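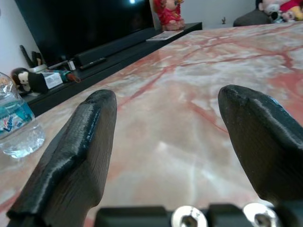

Our project looked at how wingers track back in school soccer matches. We wanted to know if teams give up fewer crosses when the wide players defend. We used film of 12 matches played in April by Nidthorpe and Kokent, and marked every crossing chance on a chart.
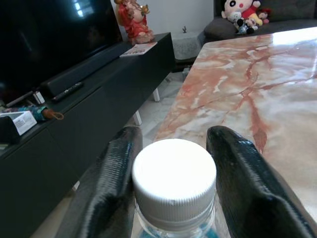
A cross was counted only if the ball left the foot in the last third of the field. Corners and free kicks were left out. This gave us 400 chances to sort, and 41 of them had to be watched again after our first marks did not agree.

Nidthorpe's left winger got back behind the ball more often than the right winger did. Most crosses against Nidthorpe came down the right winger's side. 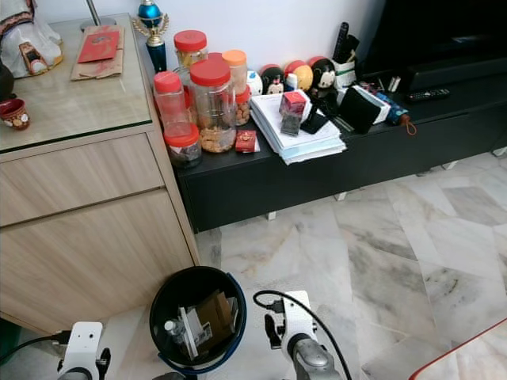 Kokent changed shape in 3 of its matches and played with wing backs. We put those matches in a separate table so they would not mix with the rest.
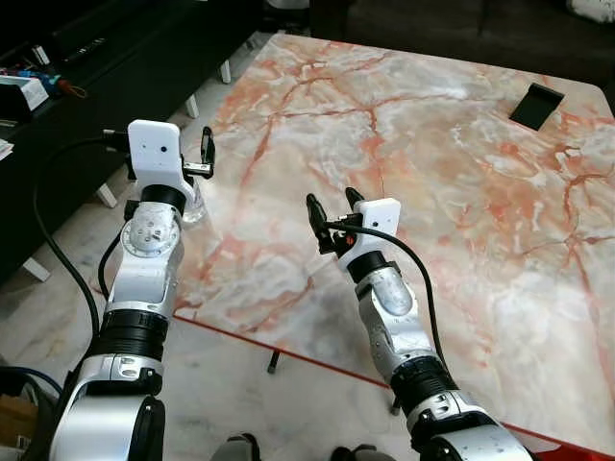
Does a winger who defends more create less in attack? We found no clear link in our matches, but the sample is small and covers only two teams.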